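4. Starting your shift at the Trokarus bagging table

I packed orders by hand at Werncombe before the arms came in, so I wrote this part the way I'd explain it to you over coffee! Your day will have less reaching in it and a lot more watching.

1. Switch on the lamp and point it down at the table.
2. Put the bowl on the left half of the mat and stand the tote on the right, handles up.
3. Press Home and wait for both arms to stop.
4. Load job 116 for totes (job 24 is boxes, and I still mix them up).
5. Press Run, then step back behind the floor line.

Note: The right arm does the bagging. If the left one just waits with its fingers open, leave it be.

Caution: Never steady the tote with your hand while a job is running. I know, old habits! Press Pause first.
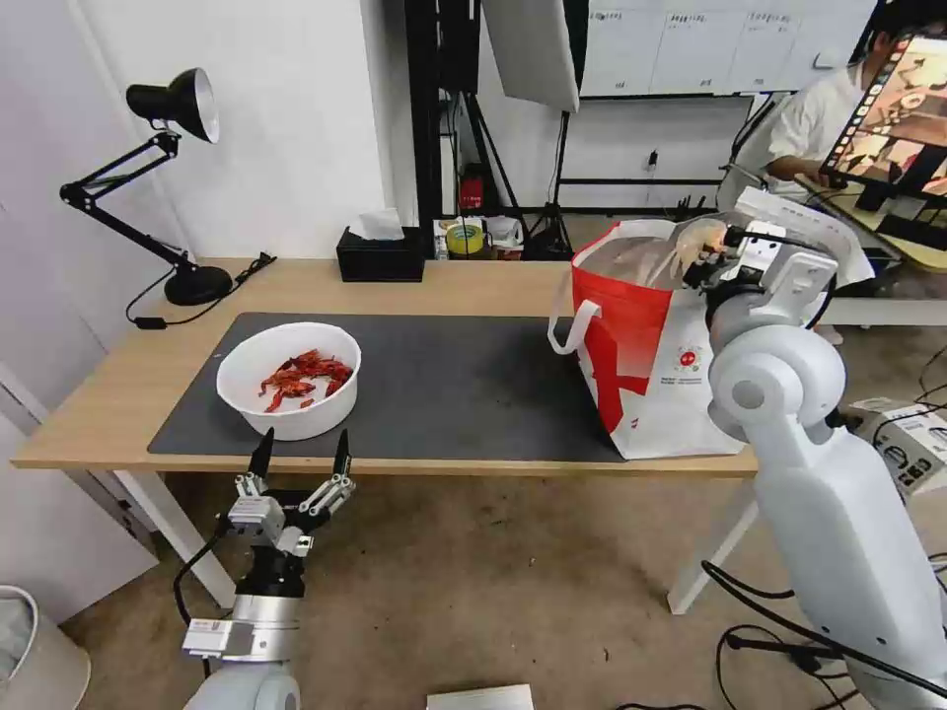

4.1 BAG GOING INTO THE TOTE

With a clear plastic bag in the right gripper like this, keep your hands off the table. If a bag snags on a handle, press Pause, free it, and press Resume. Two snags on one order means you finish it by hand and log code 935.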